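Galeria — Torre de secretária aberta: placa, alimentação e baias de disco

A Vunance reúne nesta página material de apoio à manutenção de computadores de secretária. O conjunto abaixo foi feito na oficina de Trarnitz, em agosto, e trata de um só assunto: o interior de uma torre aberta e o disco que se aloja numa gaveta de plástico. As legendas são curtas. O procedimento completo de troca está na ficha 408 do arquivo técnico; as notas desta página não a substituem.

Convém trabalhar com a torre deitada, painel lateral retirado e interior voltado para cima. Os conectores ficam acessíveis na vertical e o peso da caixa assenta na mesa.

1. Interior da torre

Fonte de alimentação no canto superior esquerdo, placa-mãe verde por baixo. O processador está à vista no soquete, sem dissipador, com dois módulos de memória à direita.
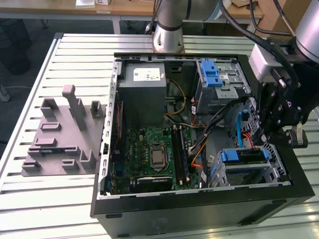
2. Disco e cablagem

Western Digital Blue de 1TB, por cima da bancada, à esquerda da torre. Os cabos amarelos saem da fonte e descem em direção à placa; o cabo SATA azul-claro passa pela borda superior da baia perfurada. Antes de desligar qualquer cabo de dados, anotar a porta da placa a que corresponde. A cor da manga não identifica a função e varia de fabricante para fabricante.

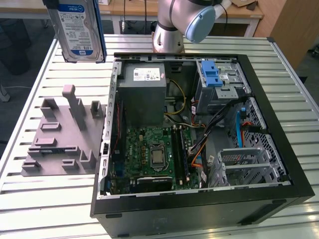

Os cabos de alimentação devem ser puxados pelo conector, nunca pelos fios. Nas torres mais antigas o plástico do conector SATA perde elasticidade e a patilha pode partir com pouca força. O arquivo da Sternska regista 16 casos deste tipo — quase todos em cabos dobrados em ângulo reto junto à ficha. Uma curva larga evita o problema e não prejudica a passagem de ar.

3. Suporte de apoio

Base cinzenta impressa em 3D, com blocos, ranhuras e postes, colocada à esquerda do computador. O disco, com a gaveta azul, está de pé numa ranhura na parte de trás. Na torre, a baia metálica do canto inferior direito está vazia.
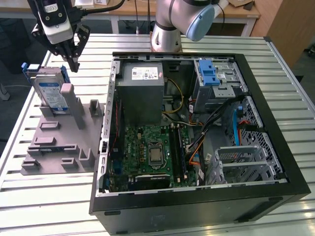 Pode guardar-se um disco de pé durante a intervenção?

Um disco desligado pode ficar na vertical sem prejuízo, desde que o apoio não oscile e que a placa de circuito não toque em metal. O risco principal é a queda. Num suporte com ranhura justa, a folga lateral recomendada na oficina é de cerca de 3 mm; acima disso o disco inclina e acaba por bater nos postes vizinhos.

4. Face inferior do disco

Disco montado na gaveta azul, com a placa de circuito verde exposta. Distinguem-se uma fila de pinos dourados e, ao lado, o corpo preto do conector. Pegar sempre pela armação de plástico e manter os dedos afastados dos componentes.

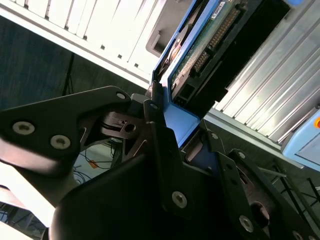 5. Notas de arquivo

Os ficheiros originais estão na pasta Luo, com a mesma numeração das legendas. Para impressão em ficha de bancada, usar escala de 100 % e papel mate — o brilhante reflete a luz do teto e dificulta a leitura. As medidas de folga referem-se apenas a discos de 3,5 polegadas. Pedidos de cópia devem indicar o número da ficha e o número da legenda pretendida.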